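Ticket 1473
Subject: Lounge end of hall – lights, wobbly chair, cable along wall
Site: Nesmont, large hall
Opened by: Genivaldo Seixas
Assigned: Hugo Collado
Priority: normal (was low)
Status: open

Original report
Tubes flickering at the lounge end, mostly after lunch. One of the low seats rocks when you sit forward. Also a cable has come away from the wall and people keep asking what it is. Can someone come look, we have the hall booked solid until the end of the month.

Log

January 7, 2025
On site 900 hrs. Flicker not showing when I got there. Typical. Switched the whole hall off and on 3 times, all tubes came up. Left them on and started on the chair.

Chair: low white round one. Rocks front to back on the tile, only when weight is forward. Flipped it. One glide pad worn to nothing, the others fine. No Brikel pads in the van that size so cut a felt one down as a temp. Sat on it, leaned forward, leaned back, OK. Need the real part. Part request sent to Brikel, no ETA.

Pink armchair checked too while I was there. No rock. Seat cushion a bit flat but that's not a fault. Leaving it.

Lights again. Flicker started up before I left, one tube only, long fitting. Swapped tube. Still flickers. So not the tube. Swapped the starter, flicker gone for the time I stood there, then back once. Thinking the fitting itself or the feed. Did not open the ceiling side, need the tall ladder and the tall ladder is at Plunton.

Cable: thin black one, runs down the white wall from the ceiling. Not power. Followed it as far as I could, goes up behind the beam and I lose it. Nothing on the old drawing. My guess is the speaker run from the Tufa sound system that was pulled out in October. Did NOT cut it. Please dont cut it either until we know.

White cables on the floor by the seats: trip risk. Asked for them to be pushed back against the wall when not in use. Floor is polished and theres nothing for tape to grab, the last lot of tape peeled inside a day.

Second visit
Ladder back. Opened the fitting. One lampholder loose on its clip, contact brown. Replaced the holder, new starter, new tube. Ran it 2000 seconds by the phone timer, no flicker. Calling that one fixed unless it comes back – if it does its the feed and that's an electrician job, not me.

Glide still not here. Felt pad holding so far.

Right-hand wall and the seating end:
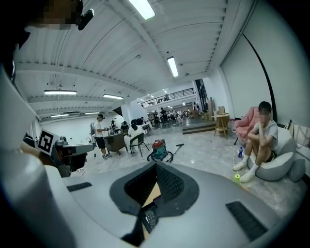
Genivaldo Seixas: Lights fine all morning, thanks. On the cable, I asked the Tufa people and they say their run was grey and came down the opposite side, so it isn't theirs. Could it be the old alarm? Also the round chair is rocking again a little, same direction.

Hugo Collado: OK so not Tufa. Alarm is possible, will ask who did the panel before us. Still nobody cut it pls.
Chair – felt has probably squashed. Chased Brikel, they have the glide in white or black. Ordering white. Will do all of them on that chair at once so the hieghts match. Swap the seat out of the front spot till then if it bugs people.

Changes to ticket
Lights: closed
Floor cables: with site
Chair glide: waiting on part
Wall cable: open, waiting on alarm info
Next visit when the glides land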